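I've been meaning to write about letters for months. Proper ones, I mean, with a stamp and a crease down the middle and somebody's tea on the corner. My friend Leonie Stubbs and I have been sending them back and forth since she moved down to Plestton, and last August we realised we'd kept it up for a whole year, one a week, which makes 52 if you don't count the one the post office lost (I do count it, because I wrote four sides and it was very funny).

It started as a bit of a dare. Leonie said she couldn't remember what my handwriting looked like, and I said that was a terrible thing to say to someone you'd shared a flat with, and then I sat down to prove a point and found my hand had gone all wobbly by the second paragraph. I was out of practice! My g's looked like 9's. But I posted it anyway, and a few days later there was an envelope on the mat with her big loopy capitals across the front, and I was so pleased that I put off opening it until I'd made a cuppa and sat myself down by the window.

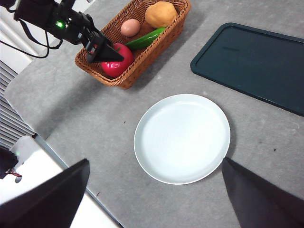
Issue 10

If you've been reading these posts from the beginning you'll know I like to wander off the track a little, so bear with me. What I've noticed about writing letters is how much ordinary stuff goes into them. On the phone, Leonie and I tell each other the news. In a letter you've got a page to fill and the news runs out by line six, so you start on whatever else is there – the neighbour's hedge, a dream about your old maths teacher, the price of butter, what you thought about on the bus. I know far more about her days now than I ever did when she lived across the hall.

She writes to me about her evening class, for instance. It's run by Malachy Phelan, who is teaching them all to bind books by hand and who apparently hums the entire way through. She sent me one of her first attempts, a little notebook with a green cloth cover, slightly out of square, and I've been using it to write down things I want to tell her so that I don't forget them before the weekend. It's nearly full. Half of it is in pencil and I can't read some of it, but it's the thought that counts, and sometimes a word like "gutters" underlined twice is enough to bring the whole story back.

Then there's the paper. I never thought I'd be someone with opinions about paper, but here we are. I tried the cheap pads from the supermarket and the ink came straight through. Chutima Kongkaew at work put me on to a brand called Desen, cream coloured and a bit toothy, and I've stuck with it ever since. I write with the same fountain pen my dad gave me when I finished school, which had sat in a drawer for years with dried-up ink in it. Two nights soaking in a glass of water and it was good as new. I felt quite guilty about all the biros I'd been favouring. 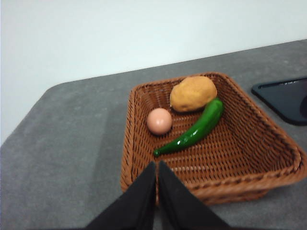

Leonie's letters live in a shoebox on top of my wardrobe, in order, and when I've had a rotten day I get them down and pick one out. There's one from the middle of winter where she describes getting locked out in her slippers, and it makes me laugh every single time, even though I know exactly what's coming. I don't do that with emails. I've got 3,000 of them sitting in my inbox and I couldn't tell you what's in a single one.

A few people have asked whether it gets to be a chore, and I'd be fibbing if I said it never did. There were weeks when I was flat out and the best I could manage was a postcard with "more soon, love you, feet hurt" on it. We agreed early on that postcards were allowed. We also agreed not to apologise for being late, as we were both using up the whole first paragraph on it.

My mum has caught the bug now as well. She's tracked down Wiroj Thongsuk, her old penfriend from school, who has settled in Cimthorpe with his family, and she's had 2 letters from him already. She reads bits aloud to me over the phone in a special voice.

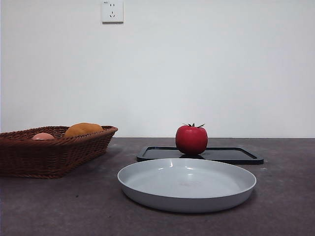
A tomato on the black tray, with the wicker basket beside it.

Anyway, I've got this week's to finish before the post goes at five, and I haven't told Leonie about the gutters yet.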